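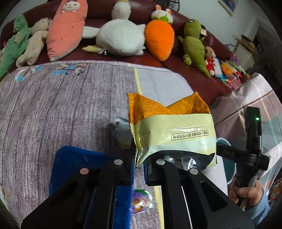
Snack bag, open at the top, Chinese text across the front.

Notebook > Print room > Ink trials
Search this notebook Go

Sep 24, 2025

Draltley print room. Carried on with the black on Tiritell cotton. The last batch went tacky in the screen before the run was done, and we lost the fine lines in the lettering. Same screen today, same squeegee, new tub of Flellari base.

Mixed the ink thinner than last time. Stirred by hand, left it to stand, stirred again. It had a skin on top after standing, which I lifted off and threw out. Should have put the lid on. Strained the rest through the old mesh.

Ran 8 test pieces. The first two were too light on the left side, so I shimmed the board and went on. The next three were good. After that the ink started to drag, and the small counters in the letters (a, e, g) filled in on the last ones. Wiped the screen with a damp rag and it cleared, but the edges never came back as sharp as on the third piece.

Cured them in the Mulcahy dryer at the usual setting. The belt is still tracking to one side. Pushed it back over twice. It needs a proper look before the next long run, and I have put a note on the switch.
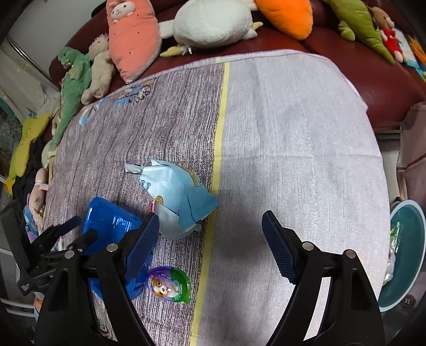
Yellow stripe down the cloth, printed lettering at left, pinkish hem along the far edge.

Rub test with a white rag, dry then wet. Dry was clean on all of them. Wet left a gray mark from pieces 1 and 2 and nothing I could see from the others. I don't trust this yet. The same thing happened in May and those prints faded after a few washes.

Shrinkage: cut square measured 63 cm before the hot wash and 2 cm less after, lengthwise only. Width didn't move. Tiritell lists this cotton as preshrunk, so I will wash a piece from the other roll and compare before writing to them.

To do:
- wash pieces 3 to 5, hot, then rub again
- order mesh
- reclaim the small screen, emulsion is lifting in one corner
- label the thin mix, it is on the bottom shelf in the tub with no lid sticker

Leave the thin mix alone until the wash results are in.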